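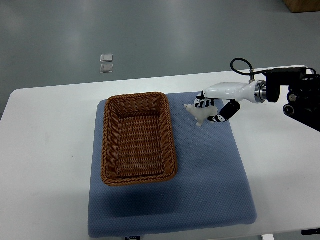
How to clean a wicker basket

Wicker collects dust the way sheds collect paint tins. Take the basket outside, turn it upside down and slap the bottom until your neighbours look over.

Go along the weave with a dry toothbrush, preferably a retired one. Then mix a small squirt of washing-up liquid into 3 litres of warm water, wring a cloth out hard and wipe. Don't soak it.

Leave it in the shade for up to 9 hours. Radiators make it crack, as my late bread basket would tell you.

Snip off any stray ends with nail scissors.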